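Bandeja joyero Grelel, modelo bajo
Ref. 242

Os cuento por qué acabé vendiendo bandejas, yo que empecé con la tienda solo para dar salida a mis pendientes. Llevaba años metiendo las cosas en cajitas con tapa, de esas monísimas que luego apilas y no vuelves a abrir, y siempre me ponía lo mismo: los dos anillos que tenía a mano y poco más. Un día lo volqué todo en una bandeja abierta y me reencontré con media colección (¡incluida una cadena que daba por perdida desde una mudanza!). Desde entonces soy muy pesada con el tema.

La Grelel es la que más recomiendo a quien me escribe sin saber por dónde empezar. Es baja, no lleva compartimentos y cabe en un cajón de cómoda normal. Sé que hay quien prefiere las divisiones, y para esas personas tengo la Jiten, más abajo, pero a mí los huequitos me duran ordenados una semana.

Qué lleva y qué no

Viene la bandeja sola, en su caja de cartón. No trae tapa ni cierre ni espejo. El forro interior se vende aparte y lo corto yo a medida, así que si lo queréis ponedlo en las notas del pedido, que luego me llegan mensajes cuando el paquete ya ha salido.

Cómo la uso yo

Las pulseras rígidas las pongo primero y pegadas a un lado, y en el hueco que dejan meto lo pequeño. Las cadenas finas, siempre abrochadas. Es una tontería, pero una cadena abrochada se enreda muchísimo menos, y desde que lo hago casi no he tenido que sacar la aguja para deshacer nudos. Lo de plata va en bolsita, dentro de la misma bandeja, porque al aire se me pone negra enseguida.

El jade merece párrafo propio. Es duro, pero un golpe seco contra otro brazalete puede partirlo, así que nada de soltarlo desde arriba. Para limpiarlo, agua tibia, una gota de jabón neutro y un paño suave. Y los cordones de los colgantes no los mojéis si podéis evitarlo, que tardan una eternidad en secar por dentro.

Dos veces al año la vacío entera encima de la cama, con una sábana debajo para que no se me cuele nada entre los cojines, y decido qué se queda. En abril me salió un montoncito para regalar y otro para arreglar, que sigue esperando, claro.

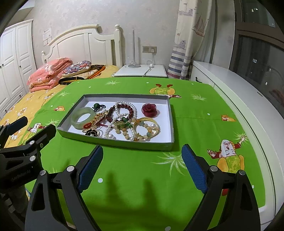
Otras bandejas de la casa

Jiten: con divisiones, pensada para anillos y pendientes pequeños. Los brazaletes grandes no entran, ya aviso.
Issa: la redonda, para dejarla en la mesilla y soltar ahí lo del día.
Drosgate: la alta, de dos pisos. Pesa lo suyo y el piso de arriba se levanta con las dos manos.

Lo que me habéis escrito

"La compré para las pulseras de mi madre y al final la usamos las dos. Le pondría unas asitas, eso sí." Dorota Wieczorek

(Lo de las asas lo tengo apuntado, Dorota, pero entonces ya no cerraría el cajón.)

Envíos y cambios

Los pedidos que entran antes de las doce del mediodía los preparo esa misma tarde. Si no os encaja en el cajón me la podéis devolver sin usar y en su caja; escribidme antes y os paso la dirección. ¡Y medid el fondo del cajón por dentro, por favor, no por fuera!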